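Firstead Help: Games and Consoles

Save file stuck at chapter 7 after moving to a new console
Asked by Marcelino Nieto, 22/03/2026

I play Rolano on my old console and got to the start of chapter 7. Last week I moved everything over to the new one using the transfer cable. The game shows up, my profile shows up, and the save is in the list with the right play time. When I load it I get the chapter title screen and then the music loops forever. I can open the pause menu but nothing else works.

What I have tried:
Deleting the game and installing it again.
Loading the autosave (same thing).
Loading a manual save from chapter 5. That one works fine, but it puts me back before the whole harbor section and I would rather not do that again.

The old console still turns on and I have not wiped it. Both are on the same account. I have the disc version, not the download, and I do have the Clilach expansion, which I bought as a download.

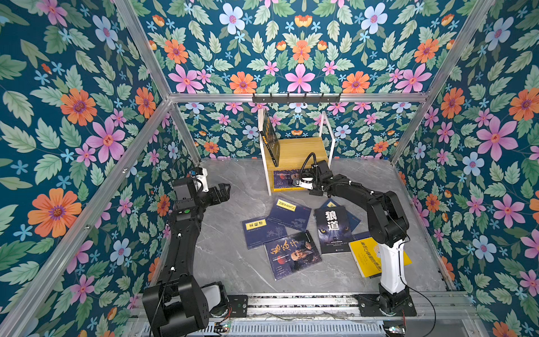 Floral wallpaper and some books on the floor.

Is the save broken or is there some way to fix it? I can put up with losing an hour or two but not the whole harbor.

3 replies

Žofie Jelínek
Your save is probably fine. The expansion is the likely problem. The transfer cable copies the base game data and the saves, but the expansion license has to be downloaded again on the new console. Chapter 7 is the first place in the main story that checks for expansion content, so a save made there with Clilach installed will hang if the game can't find it. Chapter 5 loads because it never looks.

Do it in this order:
Close the game completely, don't just go to the home screen.
Go to the store page for the expansion and see if it says Owned or Installed. If it says Owned, download it.
Go to account settings and choose Restore Licenses.
Restart the console.
Start the game and wait on the main menu until the small disc icon in the corner stops spinning – this can take a few minutes the first time.
Load the manual save first, then the autosave.

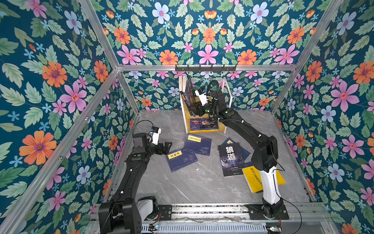
If the title screen still loops after that, check the version number on the main menu of both consoles. A save made on a newer patch won't load properly on an older one, and installing from the disc gives you the launch version until the update finishes. Let the update run to the end before you open the game. I lost an evening to that in November when I started playing while it was still at half.

Don't wipe the old console until you have loaded the save and made a new one on the new machine. You can also upload it from the old console to cloud storage and pull it down from there, which sometimes works when the cable copy doesn't.

Telmo Gallardo
same thing happened to me, i just started over. the harbor is quicker the second time if you skip the Alcaraz side quests

Leire Requena
Žofie's steps worked for me, with one difference. My store page said Installed even though it wasn't, so there was no download button. I had to go to storage, find the expansion under add-ons (it was listed with a size of zero), delete that entry, and then the button came back. After that chapter 7 loaded normally.

Also check that the region of the disc matches the region of the store where you bought the expansion. If they are different the expansion will never be recognized, and restoring licenses does nothing.

Marcelino Nieto (asker)
It was the zero size entry. Deleted it, downloaded again, and the save loads now. Marking this solved.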